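# Tips for recording good hat demos with handheld grippers

Soft stuff is my favorite thing to teach!

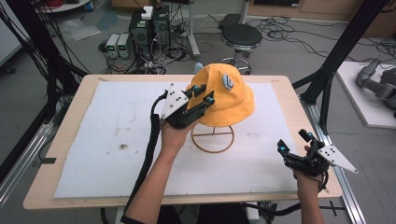
*Left gripper on the brim, right gripper open and waiting.*

I've now recorded 2,214 takes for the Kestley set, 143 of them with hats, and I still look forward to hat days. A bucket hat folds, slumps and springs back in ways a block never will, and the model gets so much out of that. These are the habits that have stuck with me, in no special order.

**Put down a plain board.** A big sheet of white foam board makes a bright hat easy to pick out, and it's cheap enough that you won't fret over it. Smudges are fine. I swap mine when the corners start to curl, and I keep the old ones for glue jobs.

**Use a light stand with a ring base.** A wire stand holds the crown up nicely and it will tip if you're rough with it, so you learn to be gentle. If it slides, put a dab of putty under the ring -- a pea-sized bit is plenty.

**Park the idle hand open.** When only one gripper is working, hold the other one up and open, off to the side. I used to let mine drift all over the place (sometimes right across the hat!) and those takes were a pain to sort through later.

**Keep the dot plates clean and turned outward.** Wipe them with a dry cloth before you start. Check that your sleeve can't slide over them when you reach. I just push my sleeves up past the elbow and forget about it.

**Run the cable along your forearm.** Give it a little slack at the wrist, then let it drop behind you. A cable that swings across the table will catch a brim sooner or later.

**Go slower than feels natural, but don't freeze.** Long pauses in the middle of a grasp end up in the training data too, and you'll see the arm copy them. If you need to think, think before you hit record.

**Keep the fumbles you fix.** Say the brim slips and you catch it again. Great! Leave that in and tag it "recovered." I only throw out a take if the stand goes over or I lose tracking.

**Change one thing every 5 takes.** Turn the hat a little, move the stand toward a corner, dent the crown, flip up one side of the brim. I write the change on a sticky note first, otherwise I drift back to my favorite setup without noticing.

**Rest your hands.** After 2 sets I put the grippers down and name my files. Saturday mornings are when I get the most done, with coffee well away from the board.

Next up is knit beanies, which stretch like crazy. If you have a good way to keep one from riding up the stand, please send it over!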